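Public Libraries Should Lend Tools as Readily as Books

By Sarla Pathak

Most households own a drill that has been used for a few minutes in its life. It was bought for one shelf or one curtain rail, and it has stayed in a closet ever since. The family next door owns another, kept in much the same place. We have come to accept this as normal, although we would think it odd if every home had to buy its own encyclopedia before a child could look up a river.

The public library was founded on the view that some goods are better held in common. That view was never limited to print. Libraries have lent records, sheet music, framed prints and sewing patterns. The proposal now before the Estholm library board, to open a lending collection of household tools at the Mishra Street branch, belongs to that tradition and deserves to be approved.
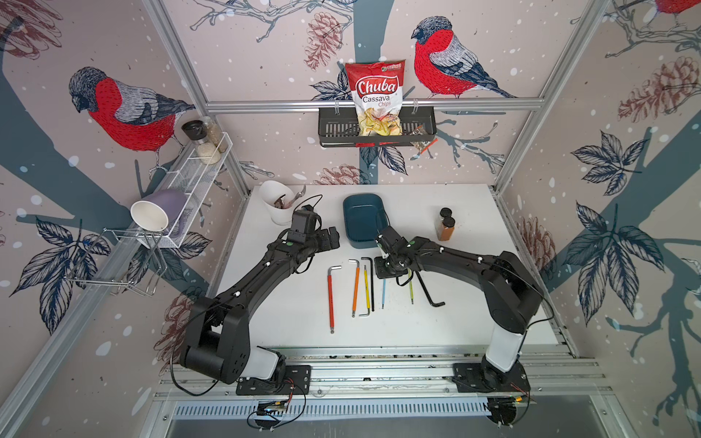

The case begins with cost. A resident who rents an apartment may need a pipe wrench once in several years. The price of that wrench is small to some families and a serious matter to others, and the second group is the one most likely to live with a leaking tap while they wait. A library card removes that barrier without asking anyone to prove hardship. The same card that borrows a novel borrows the wrench, and the person at the desk has no reason to ask why.

There is also the question of skill. Repair used to be learned at home, from a parent or a neighbor who had the right tool to hand. Where the tools have gone, the teaching has gone with them. A lending collection cannot replace an uncle with a workshop, but it can put the means of practice within reach of a person who is willing to try.

Opponents have raised fair objections, and they should be met directly. The first concerns loss and damage. The neighboring district of Clestitz has operated a tool collection for 3 years. Its annual report for May records 2,676 loans, of which 38 ended in an item lost or broken beyond repair. A children's picture book collection would be pleased with such a figure.

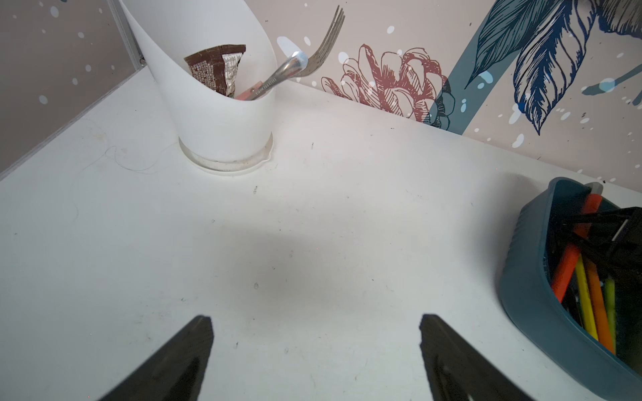
Would a tool collection take money away from books? The proposal before the board leaves the book budget as it stands and pays for the first purchases from the branch equipment fund, which has been underspent.

The second objection concerns safety. Satish Uniyal, who spoke against the proposal at the last open meeting, asked whether a library could answer for an injury caused by a borrowed saw. His concern is a serious one. The draft rules exclude powered saws and ladders altogether, require a signed agreement from every adult borrower, and provide for each item to be checked on its return. The board may wish to go further in the opening year and begin with hand tools only. That would be a sensible concession – and it would still cover most of what residents have asked to borrow.

A third objection is heard less often in meetings and more often outside them. It holds that tools are simply not a library's business. This writer cannot agree. A library exists to help people do things for themselves. A manual on fitting a lock is of limited value to a reader who has no screwdriver, and it is a strange form of service that supplies the one and declines on principle to supply the other.

The starting list contains 37 kinds of item, most of them plain and inexpensive. It includes clamps, levels, socket sets, wire strippers and hex keys, the last of which are needed for a great deal of modern furniture and are forever being mislaid.

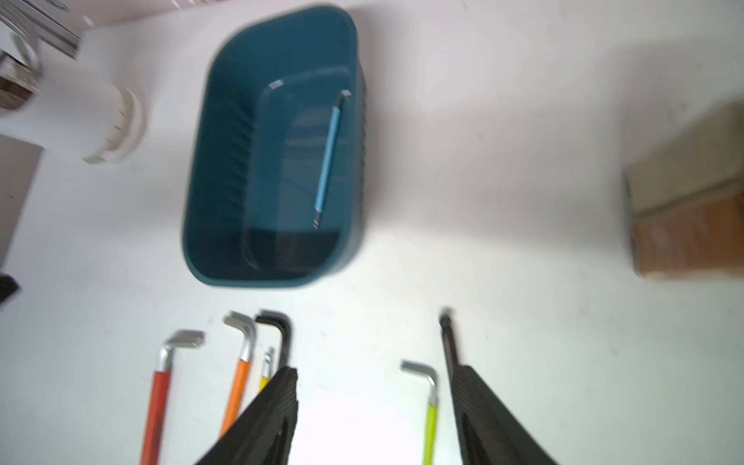
Hex keys with colored handles, one of them in a teal bin.

Some practical matters remain to be settled. The Zellero catalog system used by the branch was designed for books, and staff will need a clear method for recording sets with many small parts. Opening hours matter as well. A person who works all day cannot return a wrench at 3 p.m., and the board should consider an evening desk before it considers a longer list of tools.

These are questions of management, and the branch has the staff to answer them. The board should approve the collection at its next meeting and ask for a full account of loans, losses and repairs when the first year is complete.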